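Living With a Wooden Table
Speaker notes, Samley Public Library evening series
2025-11-18

Running time 48 minutes, then questions. Handout goes out at the end, otherwise people read it during the talk.

Opening

Thank the library. Mention the restrooms and the side door.

I have repaired and refinished tables for a living at Holtitz Furniture Repair for 14 years. Most of the tables that come into the shop are old but sound. They come in because of something that happened to the top, and usually the owner tried to fix it first with whatever was under the sink.

Tonight covers three things: what kind of finish you have, what to do about common marks, and what to leave alone. I will also say a little about wobble, as it always comes up in the questions and it is quicker to deal with it here.

Ask for a show of hands: who eats at a wooden table every day? Who works at one? Keep it short.

Old tables

The oldest table I have worked near had 1606 cut into one rail. I say near because the owner only wanted advice on where to put it. My advice was away from the radiator. The date may have been carved much later, which was common, and I told them so.

The point for the audience is that age by itself is not the problem. Wood that has been kept at a fairly even humidity holds up well. Wood that goes from a damp garage to a heated dining room in one afternoon can split in the first winter.

If you bring a table in from storage, give it a few weeks in a cool room first. Leave the leaves in place. Do not stack boxes on it.

Know your finish

This is the section people should write down.

Most tables in people's homes have one of four finishes: oil, wax, shellac, or some kind of film such as lacquer or polyurethane. You need to know which before you put anything on it.

Test somewhere hidden, such as the underside of the top if it was finished, or the inside of a leg.

A drop of water left for 10 minutes. If it soaks in and darkens the wood, you probably have oil or a worn finish. If it sits up in a bead, there is wax or a film.

A cotton swab with a little denatured alcohol. If the finish goes sticky, it is shellac. Lacquer mostly won't move with alcohol but will soften with lacquer thinner. Polyurethane won't do much with either one.

A fingernail. Wax will scrape up in a soft curl.

Say clearly: open a window, no flames, and stop after one small spot. I have had customers test the whole top.

Pass around the four sample boards. Remind people to hold them by the edges. Board three is the Vurkar hard wax oil, which falls between two of my categories, and somebody always asks about it. It behaves like oil for cleaning and like wax for heat.

Where the table stands

Sunlight bleaches some woods and darkens others. Cherry goes darker, walnut goes lighter. If you keep a runner or a bowl in one place you will get a patch the shape of it. Move things around now and then, and pull the table leaves out at the same time so they age along with the rest of the top.

Keep the table away from heating vents. If the only place for it is over a floor vent, buy a deflector. They are cheap.

Look at the floor too. On an uneven floor a heavy table sits in a slight twist, and over the years the joints take that up. Felt pads of different thickness are fine. Folded cardboard is fine for one dinner.

A sewing machine or a laptop used on the table should have a mat or pad under it. Rubber feet can react with lacquer and leave a mark that does not wipe off. I see this more than water rings now.

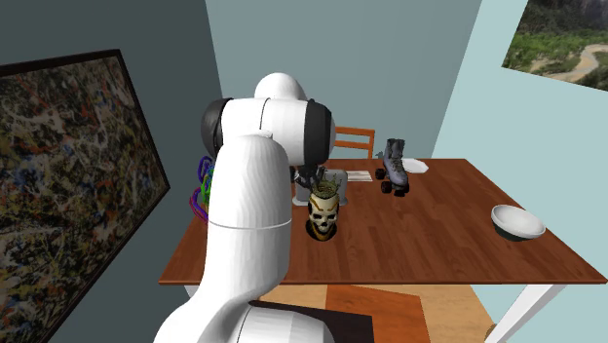
White rings, dark rings

A white ring is moisture or heat caught in the finish. A dark ring is water that got through to the wood and reacted with it, often with some iron involved.

White rings first. Wait a day or two, as many of them fade. If it is still there, rub lightly with a soft cloth and a little oil or paste wax. Go with the grain. If that does nothing, a very fine abrasive paste will often do it, but you will then have a dull or shiny spot to blend in.

Skip mayonnaise. It works when it works because of the oil in it, and you can use oil.

Dark rings are a bigger job. The finish has to come off in that area, and then the wood is treated with oxalic acid. It needs gloves, eye protection, and a good rinse. On a top you care about, I would pay someone. I know how that sounds coming from me.

Show the Liew table leaf at this point — it is leaning behind the lectern. Left half treated, right half not. Let people come up at the end to look at it.

Scratches and dents

Fine scratches in oil or wax: clean, let dry, add another thin coat. Wipe off everything that does not soak in.

Fine scratches in a film finish: a matching wax stick hides them well enough. Go a shade darker if you can't match it.

Dents in solid wood can often be steamed up with a damp cloth and an iron. Bare wood or oil only. On lacquer you will trade a dent for a white patch. Never on veneer, because the glue underneath may let go.

How to tell veneer: look at the end of the top. If the grain on the surface doesn't carry over the edge, assume veneer.

Wobble

Check the floor first by moving the table. Then the bolts. Then the joints.

A quarter turn on a bolt is often enough. Don't keep turning once it is snug. If a glued joint is loose, the old glue has to be cleaned out before new glue goes in. Squirting glue into the gap makes the next repair harder.

Cleaning

Damp cloth, then dry cloth. A drop of dish soap if it is greasy. Silicone sprays make later refinishing difficult — please don't use them.

Questions

Expect: butcher block, outdoor tables, chalk paint, how much does refinishing cost. For cost, say it depends on the size and the finish, and that the shop looks at photos for free.

The next talk in the series is in June, on chair seats. Sign-up sheet is by the door. Collect all four sample boards before people leave.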